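The Casstead cell, August refit

We gave the button-sorting cell a proper going-over this month and I took the camera along, as I always do! Regular visitors will know the job already: push buttons go in at one end, get picked, ride the belt and end up in the bin at the other end. Two arms, one long conveyor, a lot of cable. I love this cell. It has been running in the Palteo workshop since before I joined, and it has handled everything from panel switches to the odd bag of Goossens terminals that Lieven wanted to try on it.

The refit took most of a week. Lieven Bakker did the mechanical side, Maarja Baranauskienė had the controller and the wiring, and I did the table, the bins and the tea. We started with the mounting plates, checking every bolt with the torque wrench and putting a paint pen mark across each head so that any movement shows up at a glance next time.

Then came new paper, my favourite bit. The old sheet had gone shiny and torn where people lean on it. 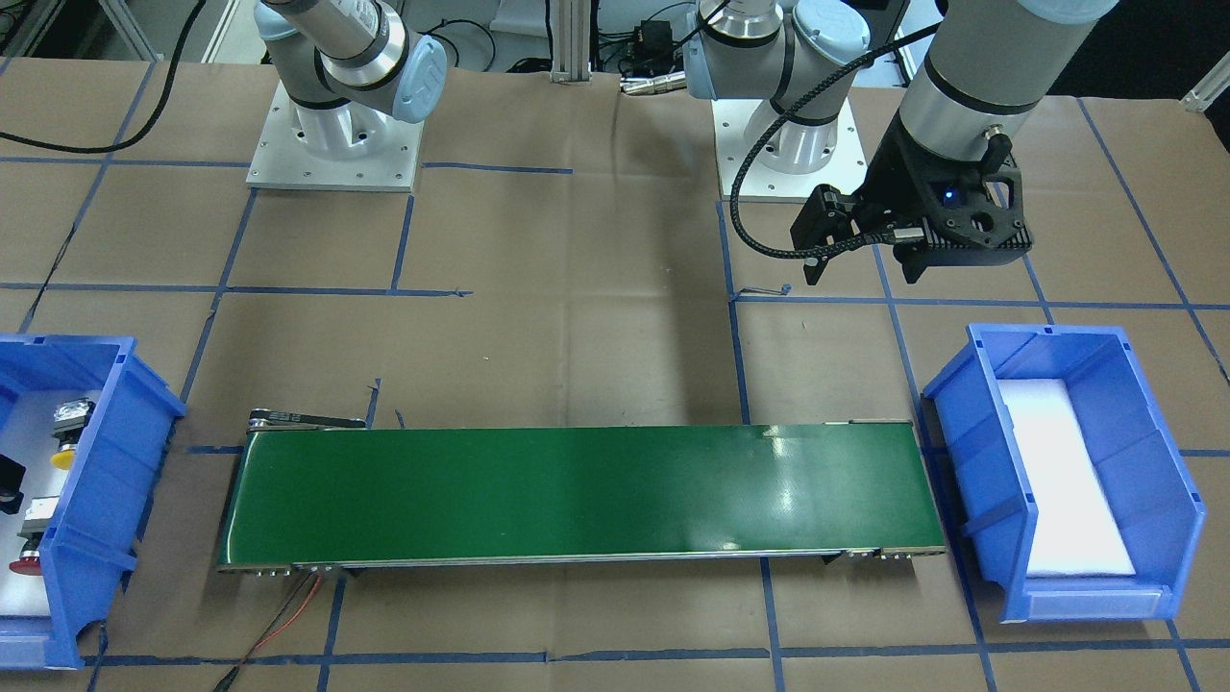
Laying out the table is slow, fiddly work and I could do it all day. You roll the kraft paper out, weigh down the corners, let it relax for an hour and only then start taping, working from the back edge towards yourself. The blue masking tape grid runs right across, under the conveyor and both bins, so if anything gets knocked we can put it back against the lines without getting the tape measure out again. The left-hand bin has a few buttons in it, a yellow one and a red mushroom head among them, and the right-hand one is empty on its white foam. I still want to do something tidier with the red and black wires at the front of the conveyor — Maarja has a strip of flat cable cover put by for me.

Gripper fingers. Lieven swears by wiping the pads every Saturday and checking that they close parallel on a feeler gauge. We keep a spare pair in the Mollix tin on the shelf, bagged and labelled, with the screws.

Belt tension. A quarter turn each side, run it, watch it track, another quarter turn. Glória Meireles taught me to do this by ear and I'm getting there!

Cables. Every loop gets checked with the arm at full stretch and again tucked right in. Bend it, look for rubbing, move on to the next.

The test run was 178 buttons with 2 mispicks, both on the same awkward angle near the bin wall. Maarja has moved the approach point over a touch and we go again next week, with a batch of 1000 if Eyvindur Holst can find us that many.

More pictures once the cable cover is on.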